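Travel Skills > Getting Around > Buses & Ferries

How to ride the overnight bus to Stulard

14 comments | 60 shares

I love this trip. You climb aboard in the dark with a sandwich and a pillow, and you wake up with the sea out the window! If you've never done a long-haul night bus, start with this one.

1. Book the right seat

Tickets go on sale 2 months ahead. Ask for the left side, upstairs, anywhere past the middle (the toilet is downstairs at the back, and you'll hear the door all night if you sit above the stairs). Bring cash for the booking desk in Sturnar, as the card machine there has moods of its own. 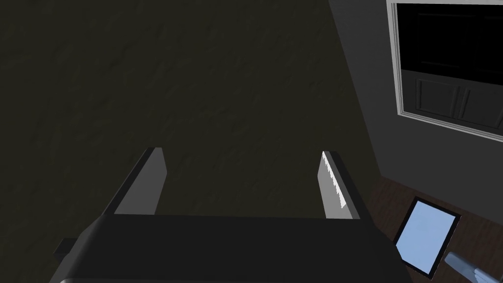 2. Pack two bags

Your big bag goes underneath and you won't see it till morning. Keep a small one at your feet with water, a jumper, socks, earplugs and your passport. The air con is fierce! I wore a beanie in June and was very glad of it.

3. Eat at Kasier

The bus pulls in for a meal break just before midnight. Go straight to the counter on the far side of the car park, where the dumplings are enormous and the tea comes in a proper mug. Note your bus number before you wander off, because they all look the same in the dark and the driver doesn't do a head count.

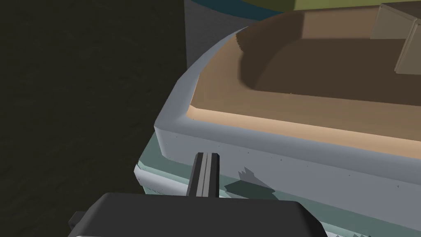

What if I miss the bus after the meal stop?

Go to the Tshabalala office beside the fuel pumps and show your ticket. They'll put you on the next bus with a free seat and phone ahead about your luggage.

4. Wake up for the coast

Set an alarm for 5:30. The road drops down from 2000 metres in a long run of bends, so take your travel sickness tablet before you sleep if you need one. Then open the curtain and enjoy it. The fishing boats still have their lights on and the whole bay goes pink (my favourite colour of any morning anywhere).

Related
Ferry timetables without tears
3 easy walks from Stulard harbour
Sleeping upright: neck pillows compared
Phrases for the bus station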